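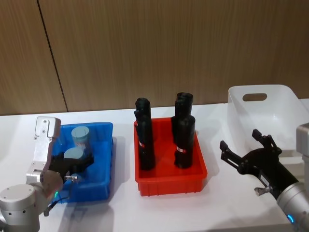

3.2 Container layout and placement rules

The sorting station used in the Iraldale trials was kept deliberately plain. All work was done on a white tabletop placed against a paneled wall, and the containers were arranged side by side along the table. The layout was taken from the small-parts benches at the Khunthong site, where open plastic containers of different colors are used to separate returned goods before they are shelved. Lids were left out of the study entirely. A lidded container adds an opening step whose duration varies a great deal with lid fit, and the earlier pilot (Section 2.4) had shown that this variation hid the effect of container color on placement.

Container color was assigned to item group and held constant within a block. Blue was used for light items and red for dark items. The white basket had no group of its own and was reserved for items that did not meet either rule, including items with damaged labels. Figure 4 gives one arrangement, with pale blue cylinders standing in the blue bin and black cylinders standing in the red tray. The white basket is at the right. Its tall walls set it apart from the blue bin, whose sides are shallow, and this difference matters for the analysis of reach height in Section 4.1.

Three rules governed placement. An item had to stand upright on its base. It had to be fully inside the rim when viewed from above, although its top could rise higher than the container wall. It could touch a neighboring item but could not lean on it. An item resting at an angle was scored as a placement fault even when it was in the correct container. Faults of this kind were recorded separately from color faults so that a poor grip would not be counted as a poor decision.

Cylindrical items were chosen because they show crowding early. Two cylinders set one behind the other overlap strongly when seen from the front of the table, and the rear item can be judged only by the part of it that remains visible. In the red tray in Figure 4, the left-hand pair is close to reading as a single stack from this viewpoint. The right-hand pair is easier to separate at the back, where the open top of the rear cylinder is in view. Label bands helped in the scoring of dark items, which otherwise offered little contrast against each other. Scorers were instructed to use the band where one was visible and the top edge where it was not.

A total of 1659 placements were scored under these rules. Of these, 691 came from blocks in which item color and container color were matched in lightness only, as in the arrangement described above for dark items. The remainder came from blocks with an exact color match or with no match at all. Placements into the white basket were included in the total but were left out of the color comparison.

Container spacing was not fixed to a grid. The tabletop was 1000 mm wide, and containers were set down by eye within that width at the start of each block, then left in place until the block ended. Prapai Wattanapong, who coded the first set of blocks, noted that small shifts in tray position changed which items were hidden from the front but had no clear effect on fault type. The spacing is therefore treated as a nuisance variable in what follows.

The written protocol was last revised on 11/20/20, when the rule on leaning was added. Blocks collected before that revision were rescored by the same coder. The Drorach comparison set was collected with deeper trays and is not pooled with the present data; it is reported in Appendix B together with the Ulaletti fault codes.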